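The Great Jogger Fold (or, how I finally got my bottom drawer to shut)

8 min read

Right, so. The drawer. If you've been here a while you'll remember me moaning about the bottom drawer back in November, when it got so full that I had to sit on the floor and push it closed with both feet. I said then that I'd sort it out properly, and then I did what I always do, which was move three jumpers to the chair and call it done.

Well, the chair filled up. The chair then became a sort of hill. And last week Kiran Tripathi came to stay for two nights, needed somewhere to sit to put her boots on, looked at the hill, looked at me, and sat on the stairs. She was very polite about it, but I've known her since college and I know what that face means.

So I've spent most of this week's evenings going through every soft, stretchy, comfy thing I own, and I have Opinions.

First of all, I own far too many joggers. I'd have told you I had four pairs, maybe five if you count the ones with paint on. I had eight! Eight pairs, for one person who has one pair of legs and goes to an office most of the week. I honestly thought a couple of them belonged to my brother, but I rang him and he said no, and could he have his waterproof back please. (He could. It was under the hill.)

I tipped the lot out on the bed, which was my first mistake, as it was already half past nine at night and I then had to deal with all of it before I could go to sleep. My advice would be to start after breakfast. I didn't, and I was still matching socks at midnight with the radio on low.

The paint ones went straight in the decorating bag, which is where they should have lived all along. Two pairs had gone so thin at the knee that you could read through them, so those are now dusters and something for the dog to lie on in the car. One pair had never fitted, and I'd been keeping them for a version of me who does a lot more running. They've gone to the charity shop and I hope they're very happy there. The navy ones are going to Harsh Gautam next door, who has been admiring them over the fence for two years.

That left me with the keepers, and the best of the keepers are my grey marl ones. I love them. They're the thick sort, properly soft, with white drawstrings that have little metal ends on them, and they've been through the wash more times than I could tell you. I wear them for gardening, for Sunday papers, for being poorly, for driving to my mum's. They're also the reason the drawer wouldn't shut, as thick joggers folded badly take up as much room as a small dog.
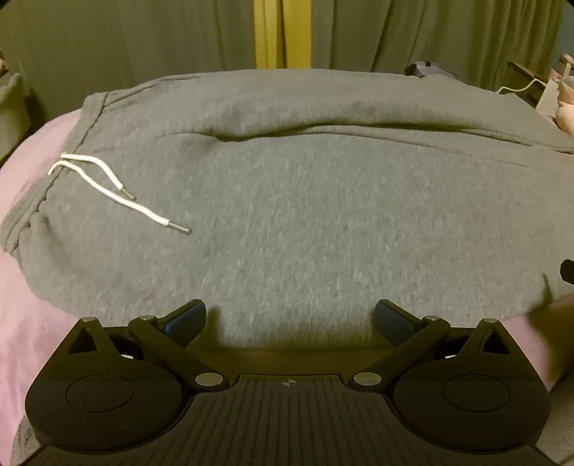

The trouble with how I used to fold them is that I held them up by the waist, let the legs dangle, flopped them over my arm and hoped. You end up with one leg longer than the other and a big lump in the middle where the crotch seam bunches up. It looks fine from the top of the pile. Then you put another pair on it and the whole thing slides off sideways.

What I do now is lay them flat on the bed first and give them a good smooth over with my forearm. Hands are fine but a forearm covers more ground! I start at the waistband and work down. Grey marl hides creases terribly well, so you have to feel for them, and there's nearly always a great long ridge running down one leg where it's doubled over on itself.

Then one leg goes over the other, so you've got a long thin shape. The bit of the seat that sticks out in a point gets tucked in flat, and that's the bit I'd been missing for my entire adult life. With the point tucked in you've got a straight edge on both sides. Fold the ankles up to just short of the waistband, then fold that in thirds, and you should have a fat little parcel that will stand up on its own. If it falls over, it wants folding a bit tighter. If it falls over again, lean it against something and move on, life is short.

Now, drawstrings. I have a whole section of feelings about drawstrings. They get sucked inside the waistband, they knot themselves round everything else in the wash, and the ones with metal ends make a racket in the machine like somebody dropping teaspoons. I used to leave mine dangling and then every time I pulled one pair out of the drawer, another pair came with it, like magician's hankies. So before I fold, I even up the two ends and lay them inside, and if I'm feeling very organised I tie them in a loose bow. I tie the bow before they go in the wash as well, these days. I lost one string completely last winter and had to fish it back through with a safety pin, which took me the whole of a film. I couldn't tell you what happened in it.

(A quick word on the safety pin thing, as somebody always asks. Pin through the end of the string, close it, push it into the hole and then scrunch the waistband along it like you're putting on tights. Scrunch, pull, scrunch, pull. Do not let go of the other end. I let go of the other end.)

Once all the parcels were made, I stood them in the drawer in a row, front to back, so I can see the lot without lifting anything. I'd always thought this was the sort of thing people only did for photographs, but it's made such a difference to my mornings. I open the drawer, I see the grey ones, I take the grey ones. Nothing else comes out. I showed Kiran over the phone and she said "is that your actual drawer?", so I'm counting that as a win.

For the joggers I've used an old shoebox with the lid taken off as a sort of wall down the middle, with leggings on the other side. I did look at proper drawer dividers, the sprung ones that wedge in, but I couldn't face spending the money when there were shoeboxes sitting in the wardrobe doing nothing. If the shoebox gives up I'll think again.

Jumpers are next, and I'm a bit scared of them. There's the whole question of hanging or folding, and I've got a couple of long cardigans that stretch if you so much as look at them. I know some of you are very firm about cardigans, so do tell me. I've also got a bag of odd socks that I've promised to give one month's grace before they go, in case their other halves turn up behind the radiator.

And pyjamas! I haven't even started on pyjamas. I've found three tops that go with no bottoms and I don't understand how that can be, as I don't remember ever going anywhere in just the bottoms.

Somebody asked in the comments last time whether I iron joggers. I do not. My nan ironed tea towels and pillowcases and, I think, once, a pair of my dad's football shorts, and I've a lot of respect for her, but no. If mine come out of the wash looking sad, I shake them hard by the waistband, pull the legs straight while they're still a touch damp, and dry them flat over the airer with the waist at one side and the ankles at the other. Pegging them by the ankles outdoors works nicely too, if you don't mind the neighbours seeing.

The chair is clear, by the way. It's been clear for four days. I sat on it this morning to do my shoes up and felt terribly grown up, and then I put my dressing gown on it, and I'm going to go and move that now before it makes friends.

Posted 05/09/2022

2 comments | 8 shares

Got a cardigan opinion or a folding trick? Use the contact page, I read everything even if I'm slow to reply.

© All words my own, please ask before borrowing | Contact | Back to top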